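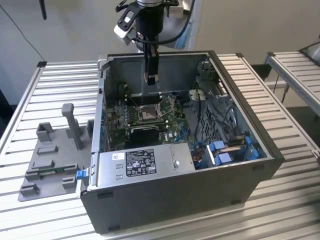
Figure 3. The Undau cell during processor placement trials, with the gripper over the open case.

4.2 Placing the processor

Having argued in Section 3 that contact-rich assembly is best learned from demonstration, we were obliged to try some. The task is easily stated: put a processor into its socket in a desktop computer that is lying on its side. A bored teenager can do it. Our policy, Bulla, was trained on 1559 demonstrations and has yet to show signs of boredom.

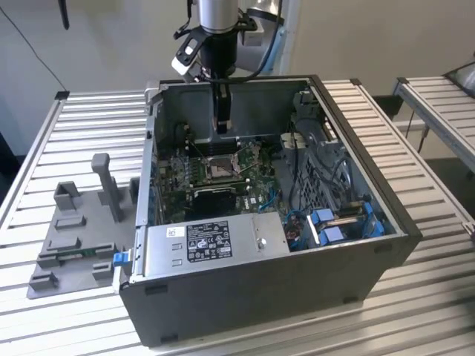
The case stays on the bench throughout, drive cage, cables and all. We considered testing on a bare motherboard, as in our earlier work, and our results would have looked a good deal better. The walls of the case limit the angles at which the fingers can come down, and the planner had grown used to having its own way.

Each episode was cut into approach, alignment and release. Alignment takes most of the time and supplies most of the failures.

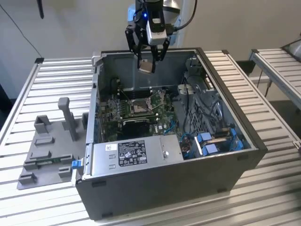 With the chip held between two parallel fingers, a small tilt at the grasp becomes a large one at the socket. The Shokri baseline treats the grasp as rigid, a belief it maintains in the face of all evidence. Bulla estimates the tilt again at every control step and corrects for it before descent. We stop an episode after 2000 steps, by which point hope has usually left the room.
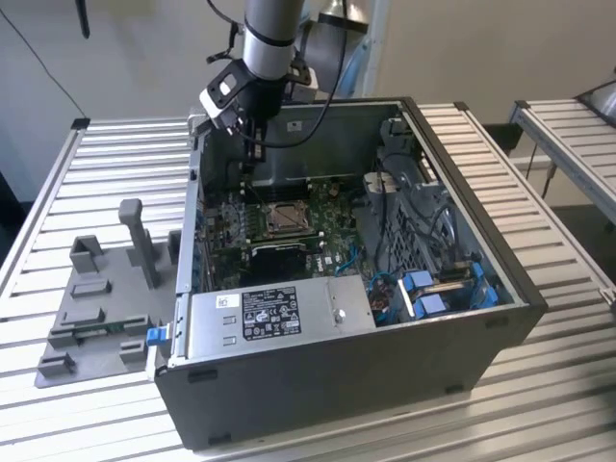 Willatum Manipulation Group, Department of Mechanical Engineering

Over 1820 test episodes, Bulla seated the processor in 95 per cent. Most of the remainder ended with the chip resting on the rim of the socket while the policy reported success. We count these as failures, over its objections. Section 4.3 repeats the trials with the case moved between episodes.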